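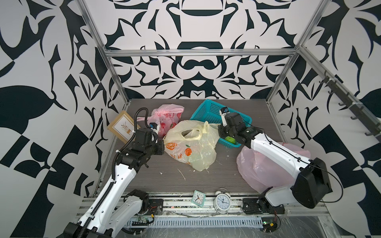
Figure 4. Two-arm cell, fixed camera view, with the right gripper over the basket.

4. Setting up perception for soft bags

Work through this section after the arms have been homed and the fixed camera has been calibrated (section 3). You need the Studuria console open on the cell computer and an operator account.

4.1 Create the workspace model

1. In Studuria, open Cell > Workspace and choose New from fixed view.
2. Drag the four corner markers on to the corners of the tabletop. Keep the patterned walls outside the markers.
3. Draw a keep-out zone over anything that stays on the table during a run. In this cell that includes the two clocks along the front edge.
4. Set the zone height to 36 mm above the tallest object inside it.
5. Press Apply. The planner rebuilds its collision map and the status light on the toolbar turns green.

Note: The map is not rebuilt when you move an object by hand. Press Apply again.

4.2 Set the wrist views

The fixed view is used to choose a bag. The wrist views are used to find the handles, so each one needs its own mask.

1. Select Left wrist and jog the arm until the fingers show at the bottom of the view.
2. Choose Mask > Fingers and paint over both fingers.
3. Repeat for Right wrist.
4. Close the gripper on a bag and check that the mask does not spread on to the plastic.
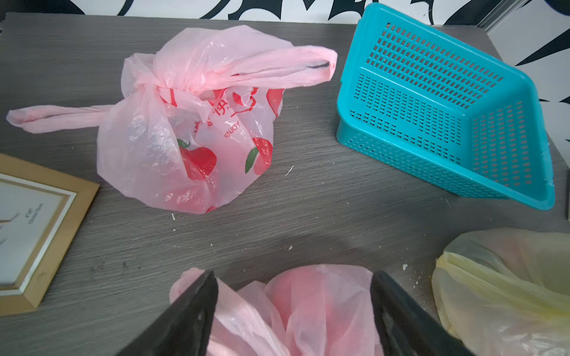 5. If the mask does spread, lower Edge tolerance one step at a time and repeat step 4. Thin film of one colour held in front of another bag of the same colour is the hardest case. Use it for the final check.
6. Save both masks under the same profile name. The planner will not load a left mask from one profile and a right mask from another.

Caution: Keep hands outside the enclosure while the arms are enabled, including when jogging at low speed.

4.3 Tune the handle grasp

1. Open Skills > Handle pinch.
2. Set Approach to Along handle for twisted or knotted handles, and to Across handle for open loops.
3. Set Grip force to 66 on the console scale.
4. Run Single grasp and stop the skill when the fingers close.
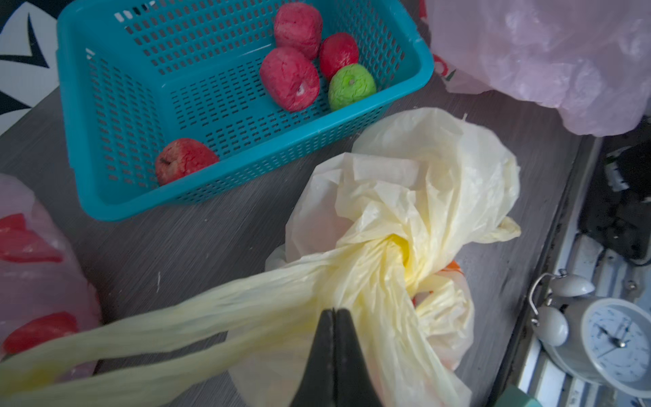
Figure 5. Wrist view with the fingers closed on the twisted handles of the yellow bag. Basket behind.

5. Compare the live view with the grasp marker. If the marker lies on the body of the bag, raise Handle weight and run the step again.
6. Store the result. Values are written to the cell profile and are kept after a restart.

Note: Fruit in the basket is labelled as a separate class. If a piece is outlined as part of a bag, correct the label in the frame browser before you store the grasp.

4.4 Two-arm opening

Load Skills > Open bag only when both wrist profiles have been saved. The skill sends one gripper to each handle and holds them apart.

1. Place an untied bag near the middle of the table.
2. Assign the left arm to the left handle and the right arm to the right handle. Crossed assignments are refused with error 86.
3. Set Sync to Wait for both.
4. Start the skill at low speed.

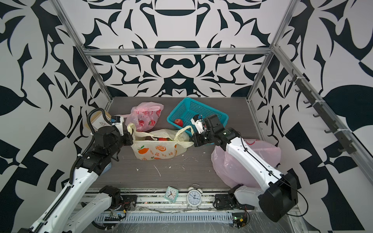

5. Watch the two grasp scores on the console. If one arm reports a grasp and the other does not, the first arm waits for the time set under Sync timeout and then lets go.
6. When both scores stay green, step through the pull one waypoint at a time before running it in full.

Caution: Do not raise the pull distance to make up for a poor grasp. Go back to 4.3.

To keep a record of the run, press Save log before closing the skill. Logs are stored by cell profile and can be replayed in the planner with the arms disabled.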